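Search this site Search

Can a machine clear the table yet? Speaker notes
Zarmeena Usmani, Kendance evening talks, 4/21/26

Talk is 30 minutes, then 15 for questions. Start on time even if people are still finding seats.

Opening. Ask who has a robot vacuum at home. Then ask who trusts it with a coffee cup. Let that sit for a bit.

Next two slides together, no talking over the first one.

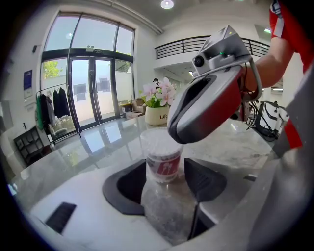
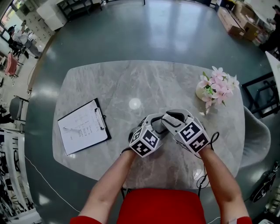

Slides 4 and 5. Hand-held grippers at a marble surface, pink artificial flowers in both.

Say what the chore is. A paper cup with a lid has to be picked up without crushing it or popping the lid. The flowers and the clipboard have to stay where they are. A kid can do it at four. My honest answer for machines is sometimes, on a good day, with a cup they know.

Polished stone is hard on cameras. Point out the light glinting off the tabletop in slide 5. Glare is a labour problem too – somebody has to go and check.

Shop floor. Same question, better odds. Shagufta Qureshi tried shelf restocking at Orgate: boxes fine, soft bags poor, anything hanging on a rack hopeless. She gave it 90 minutes a shift and a staff member stood by for all of it. Use her colour chart if the projector behaves.

Cost. Skip if short on time. Don't get drawn into which model to buy.

Likely question: when will it do dishes? Say I don't know. Plates before glasses, I'd guess.

Leave the Cernatska handout by the door.

Contact: Kendance office | © Kendance | Back to top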